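3.2 Method

The study compared how two merged companies, Cidberg and Wemley, passed on their work rules to new employees during the first year after the merger. Both firms kept their own sites and their own supervisors. Only the payroll system and the employee handbook were combined.

A questionnaire was sent to all 336 employees at the two sites in March. It had 30 items on a five-point scale, grouped under decision making, communication, and handling of mistakes. A total of 200 usable forms came back. Forms with more than four blank items were left out. The items were adapted from the course reader and tested first on a group at Nordin, a supplier that was not part of the merger.

3.3 Results

Scores for communication were close at the two sites. Scores for handling of mistakes were not. Employees at Cidberg were more likely to agree that an error should be reported to the supervisor before any attempt to correct it. At Wemley the usual practice was to correct first and report at the end of the shift. The shared handbook does not mention the order of these steps.

Of the respondents, 49 had been hired after the merger. Their answers matched those of longer-serving employees at the same site more closely than those of other new hires at the other site. This suggests that the rules were learned from coworkers and supervisors. The handbook was rated as "rarely used" by most of this group.
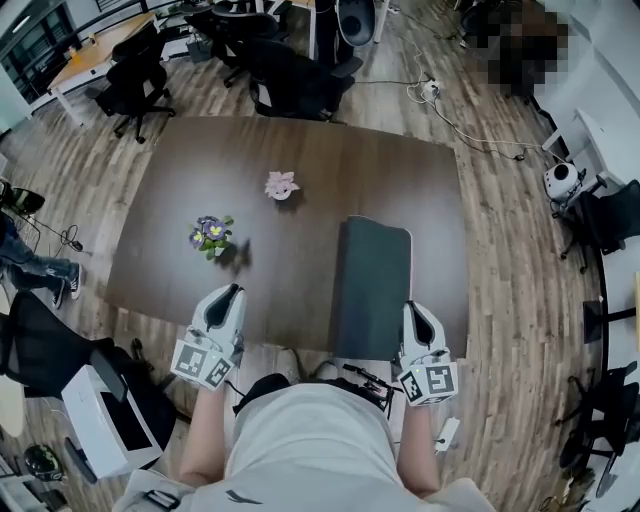
Figure 4. Tabletop with green mat and pink artificial flower.

3.4 Limitations

The questionnaire was given once, so no change over time can be shown. Night shift employees at Wemley are underrepresented. Garnell, the third site named in the project proposal, withdrew before the forms were sent, and the comparison was reduced to two sites. Interview data are treated separately in Section 4.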